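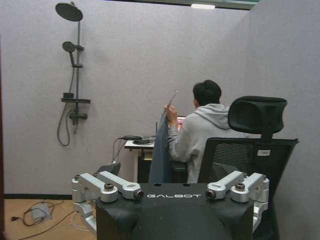

Section 4: Setting up your chair at the desk

By now you should have the Kestitbridge chair built and standing on its own castors, with the gas lift pushed firmly home and the seat screws done up. If any of that still sounds like news to you, please go back to Section 3 and finish there first. We'll happily wait.

The next part is the one most people skip, and we do understand why. You've been on the floor with a hex key for the better part of an evening and you'd like to sit down! But a tall mesh chair with a headrest has more to adjust than the old kitchen chair it may be replacing, and a little patience now will save you a good deal of fidgeting later on. Set aside 20 minutes, put on the shoes you normally wear at your desk, and have the Flendlow hex key handy in case the headrest needs a nudge.

4.1 Seat height

1. Roll the chair up to your desk and sit right back, so that your hips touch the bottom of the mesh.

2. Reach under the right side of the seat for the height lever. Lift it while you're seated to go down, or take your weight off the seat and lift it to come up.

3. Stop when both feet are flat on the floor and your knees are bent to 90 degrees, or near enough that it feels natural.

4. Rest your forearms on the desk. If your shoulders creep up towards your ears, raise the seat a touch and put something solid under your feet.

Note: A new gas lift can be stiff. Work it up and down a few times before you decide something's wrong with it.

4.2 Backrest

The mesh is stretched over the frame at the factory and needs no tightening from you. It will feel quite firm at first and then soften a bit as you use it, so give it 7 days of ordinary sitting before you make up your mind.

1. Stay seated and lean back gently. The tilt knob is under the front of the seat. Turn it clockwise for more resistance and counter-clockwise for less.

2. Turn the knob half a turn at a time and lean back again after each one.

3. Once you like the feel of it, push the tilt lever in to lock the back upright, or leave it out if you're a rocker (plenty of us are).

Caution: Never adjust the tilt knob with someone else sitting in the chair, and keep fingers clear of the tilt plate.

4.3 Headrest

The headrest is the curved pad on the narrow stem at the top of the back. It's meant to meet you when you lean back for a think or a phone call, and it should stay out of your way when you're sitting forward to work.

1. Hold the pad with both hands, one at each end, and slide it up or down until the curve sits behind the base of your skull.

2. Tip the pad forward or back to suit. You'll feel it click.

3. If the pad sinks when you lean on it, tighten the two small screws behind the stem with the hex key. Snug is plenty.

Note: If you like to wear a hooded sweatshirt at your desk, adjust the headrest with it on and the hood down. The bunched fabric behind your neck makes more difference than you'd think, and a pad set up in a T-shirt will tend to push your head forward.

Caution: Don't move the chair by lifting it from the headrest. Use the seat or the frame.

4.4 Clearing the space around the chair

1. Push the chair back from the desk and turn it one full circle. The armrests and the back should both swing freely.

2. Look for anything that hangs down near the seat: curtains, throws, a scarf over a hook, long lengths of fabric. Move it to one side or tie it up, well above castor height.

3. Run any cords along the back of the desk.

Caution: Loose cloth can wind around a castor very quickly, and it's a real nuisance to cut out. If it does happen, stop rolling, get up, and tip the chair on its side before you pull at anything.

4.5 Looking after it

Vacuum the mesh with a soft brush, and wipe the padded parts with a damp cloth and a drop of dish soap. Check the screws every May, or whenever you notice a creak. Covers and spare castors are listed under Anent in the parts pages at the back, and the McIver floor mat is listed there too.

Guide revised 30 Oct 2020. Continue to Section 5, Armrests.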